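Shared robot rulebook goes public, and labs can start using it today

TUDDALE, 24 August 2026 — A plain-language set of good practice rules for small robot labs was released this morning, and the people behind it could hardly wait to hand it over. The Penrose Guide, named after the street where the first drafting meeting took place, covers the everyday side of working near robot arms: where people stand, who may press start, what gets written down after a bump, and how a work area should be left at the end of a shift.

The guide was put together by Pusmont, a training center in Tuddale, with help from engineers at the parts maker Fatimex. It runs to just 2 sheets of paper for operators, plus a longer set of notes for lab managers. More than 800 comments came in on the first draft, and the writers say they read every one of them.

"We wanted something a new person could read over coffee and then use before lunch," said Eero Rautiainen, who led the writing. "There are very good formal standards for robot safety, and labs still have to follow them. But a student on a first day needs to know what to do with her hands, her hair and her coffee cup, and she needs it in words she'd use herself."

Much of the excitement has been over a part called "Two arms, one space." Plenty of labs now run a pair of arms side by side, and the early draft had only a line or two about it. The new version says both arms must stop from the same button, that each arm must have its own named operator, and that no one reaches in for a dropped part while either arm has power. If one arm is paused, the other is treated as if it could move at any time.

Nipon Rattanakul, a lab manager who tried out the draft with his own team, pushed hard for that wording. He said his operators used to argue over what "paused" meant — some took it as safe to walk in, others didn't — and the new text settled it in one afternoon.

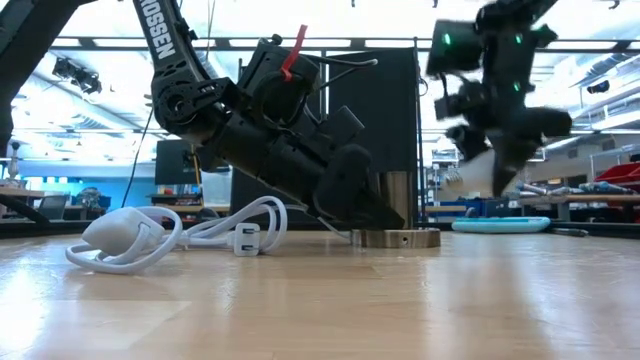 Speed gets a page of its own in the managers' notes. The guide asks labs to teach every new task at the slowest setting first, and to raise the speed only after 3 clean runs with the same object in the same spot. Change the object and the count starts over. Rattanakul's team grumbled about that one for a week or so, he said, and now they do it without being told.

The floor gets attention too, which will please anyone who has ever caught a toe on a cord. Labs are asked to mark a walking path, keep it clear, and do a short floor check before each session. Tasks done at floor level call for extra care under the guide, and a second person should be watching whenever an operator has to kneel near an arm. Loose parts go back in a bin before the power comes on.

Then there is the logbook, a favorite of Rautiainen's. Every unplanned contact gets a line, however small, with the task name and the speed setting. He said the draft labs were nervous about this at first and ended up trading stories from their logs at lunch, with a few of those stories going straight into the final text.

The guide is free to copy, and labs may add their own house rules as long as they leave the main ones in place. Printed sets are on hand at the Pusmont front desk. A half-day course for operators opens there in November, and comments for the next version can be left at the same desk until then.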